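Pesquisar no suporte Pesquisar

Pedido de suporte: difusor de fragrância Furnero deixa de cheirar ao fim de poucas horas
Estado: em aberto
Produto: difusor elétrico Furnero com recarga Hotusard, aroma figo e cedro
Comprado em: loja online Gerkach

Mensagem inicial do cliente – 11 de junho de 2025

Boa tarde. Comprei o difusor Furnero em janeiro, com duas recargas Hotusard de figo e cedro. A página da loja Gerkach prometia 600 horas de perfume por recarga. Pois bem, ao fim da primeira tarde já não cheirava a nada, e a recarga estava praticamente cheia. Troquei pela segunda e aconteceu o mesmo.

Antes que me respondam com o texto habitual: sim, está ligado à corrente, sim, a luz acende, e sim, retirei a película de proteção. Também conheço a explicação de que o nariz se habitua. Convidei uma pessoa que nunca tinha entrado naquela sala e ela também não sentiu nada. Gostava de saber se há uma avaria ou se as 600 horas são contadas num armário fechado.

Resposta do suporte

Obrigado pelo contacto. Pedimos que confirme os seguintes pontos:
- o regulador está na posição máxima;
- a recarga foi enroscada até ouvir o clique;
- o aparelho está na vertical e afastado de janelas e de saídas de ar;
- a sala tem menos de 200 metros cúbicos.

Sugerimos ainda que deixe o difusor desligado durante uma noite e volte a experimentar.

Resposta do cliente

Regulador no máximo desde o primeiro dia. Clique ouvido, nas duas recargas. Aparelho na vertical, numa tomada de parede, longe da janela. Quanto aos 200 metros cúbicos, teria de morar num pavilhão para ultrapassar isso, e a indicação não aparece na caixa nem no folheto. Onde está escrita?

Desliguei durante a noite, como pediram. De manhã senti figo nos primeiros minutos e depois nada. A meu ver isto aponta para a mecha: acumula um pouco de líquido enquanto está parada e, assim que esse pouco se evapora, não puxa mais. Mas não sou técnico e aceito que me demonstrem o contrário.

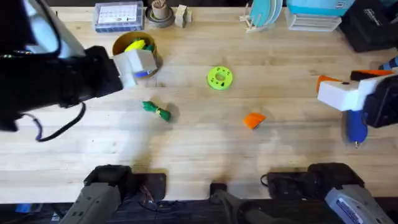 Bancada de madeira clara, com os dois braços e, à esquerda, o copo dourado.

Resposta do suporte

Agradecemos a informação tão completa. A indicação do volume da sala consta das perguntas frequentes da nossa página. Lamentamos que não esteja no folheto.

A intensidade do perfume pode variar com a temperatura e com a humidade. Os aromas amadeirados são, por natureza, mais discretos do que os florais. Podemos oferecer-lhe um código de desconto numa recarga de jasmim, que muitos clientes consideram mais intensa.

Resposta do cliente

Não quero jasmim. Se quisesse jasmim, tinha comprado jasmim. E um aroma discreto continua a ser um aroma; o meu desapareceu.

Fiz entretanto os meus próprios testes, para não andarmos às voltas:

Teste 1. Coloquei a recarga Hotusard sem aparelho, aberta, em cima de uma prateleira. Cheirou a figo o dia inteiro, fracamente mas cheirou. O líquido está bom, portanto.

Teste 2. Pedi emprestado um difusor Holovko, que segundo a vossa própria página aceita a mesma recarga. Ficou ligado 7 dias na mesma tomada, com a porta aberta. Sentia-se o cedro logo no corredor e o nível do líquido desceu a olhos vistos.

Teste 3. Voltei ao Furnero, com essa mesma recarga já a meio. Três horas depois, nada. Encostei a mão à grelha de cima e estava morna na primeira hora e fria a seguir, com a luz sempre acesa.

O terceiro teste parece-me o mais interessante. Se a luz fica acesa e a grelha arrefece, a resistência deve estar a desligar-se sozinha. Retiro portanto a minha teoria da mecha, ou pelo menos ponho-a em segundo lugar. Já agora, o aparelho tem algum temporizador que não venha no manual? Carreguei no botão de todas as maneiras que me ocorreram e não vi diferença.

Resposta do suporte

Obrigado pelos testes. O modelo Furnero vendido desde janeiro inclui um modo de poupança, que interrompe o aquecimento ao fim de algum tempo. Para o desativar, mantenha o botão premido durante 7 segundos, até a luz piscar 2 vezes. O modo volta a ficar ativo sempre que o aparelho é desligado da tomada.

Resposta do cliente

Ou seja, existe uma função que desliga o perfume, vem ligada de fábrica e não está no manual. Era a primeira coisa que eu teria perguntado a mim próprio se estivesse desse lado.

Mantive o botão premido. A luz piscou 2 vezes. A grelha está morna há quatro horas e sinto algum figo, embora menos do que com o Holovko. Não dou isto por resolvido: quero ver se se aguenta uma semana. Peço também que me digam por escrito se as 600 horas foram medidas com o modo de poupança ligado – e, nesse caso, quantas delas são de perfume.

Não fechem o pedido, por favor.

Nota do suporte

Pedido mantido em aberto. Questão sobre a duração da recarga encaminhada para a equipa de produto.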